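Laundry at the Stondstead flats: your questions, my answers

2 min read

I've been renting out the Stondstead flats for a while now, and I get the same laundry questions every time somebody new moves in. So I wrote them down!

Do I need to pay for the machines?
No. It's in your rent. Please buy your own detergent, though — the shelf bottle is mine.

Can I run a load at night?
Please stop by ten. The walls are thin and the spin cycle is loud (I've lived below it, I know).

What can't go in the dryer?
Wool, silk, anything with a rubber backing, and bras you love. Check the label, and if the label has washed away, hang the thing up. Cotton tees come out a bit smaller if you dry them on high.

How often should I clean the lint filter?
Every single load. Let the drum cool first, then pull the filter out, peel off the fluff, and push it back until it sits flat.

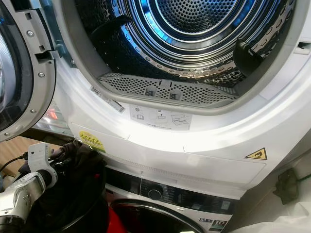
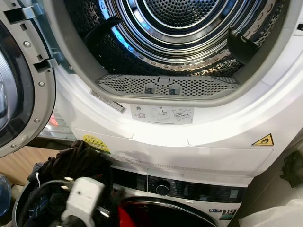 The dryer sits on top of the washer. 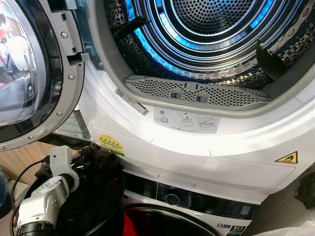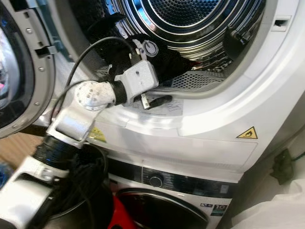 Benvinda Meireles wrote to me that her towels were still damp after a full cycle, and that splitting them into 2 smaller loads fixed it. She also says to shake each towel out before it goes in, and I do that now too.

How long does a load take?
Sheets need 60 minutes on medium for me. Jeans take longer, so I turn them inside out and check the waistband before I call them done.

Something smells musty. Help?
Run the washer empty on hot and leave its door open afterward. If that doesn't do it, text me and I'll come look.

Contact | © Stondstead Flats | Back to top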